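Por que o pão cresce?

O pão é feito de quatro ingredientes básicos: farinha, água, sal e fermento. O fermento biológico é formado por fungos microscópicos chamados leveduras. Cada levedura é uma única célula, pequena demais para ser vista a olho nu.

Quando a massa é preparada, as leveduras consomem os açúcares presentes na farinha. Esse processo chama-se fermentação e produz duas substâncias principais: gás carbônico e álcool. O álcool evapora quase todo no forno.
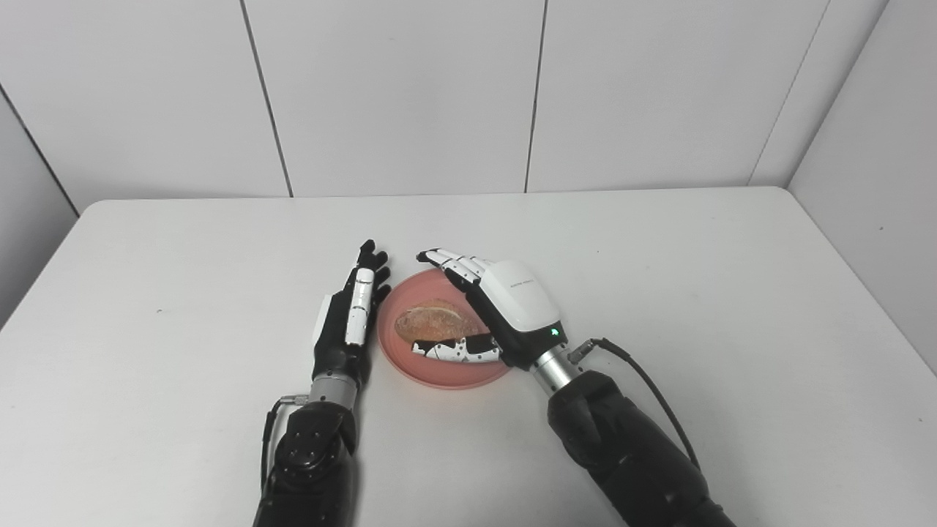 Pão em um prato redondo cor-de-rosa.

O gás carbônico forma bolhas dentro da massa. Elas ficam presas por causa do glúten, uma rede elástica que aparece quando as proteínas do trigo se misturam com a água. Amassar a massa fortalece essa rede. Farinhas sem glúten, como a de arroz, retêm menos gás e exigem outras receitas.

A temperatura também interfere. No frio, as leveduras trabalham devagar. Em ambiente morno, a fermentação é mais rápida. Acima de 60 graus, as leveduras morrem. No início do cozimento, o gás se expande com o calor e a massa cresce pela última vez. Depois a estrutura endurece e forma-se a casca.

Higiene na cozinha

Antes de mexer na massa, lave as mãos e limpe a superfície de trabalho. Uma superfície lisa é mais fácil de limpar, pois restos de farinha não se acumulam em fendas. 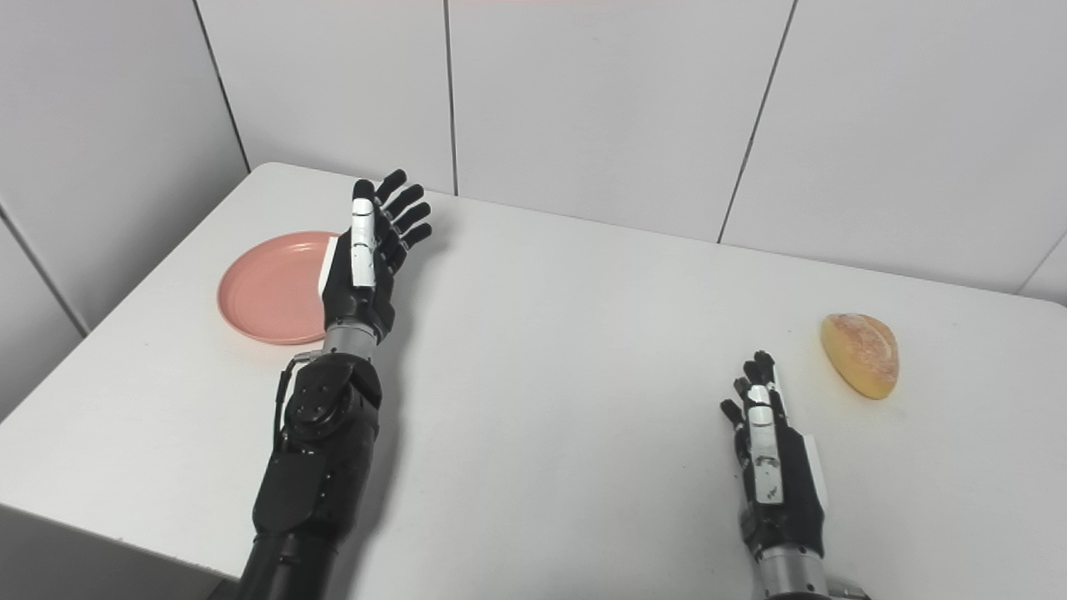

Mesa branca de superfície lisa.

Glossário

Levedura: fungo de uma só célula.
Glúten: rede de proteínas que dá elasticidade à massa.
Miolo: parte interna e macia do pão.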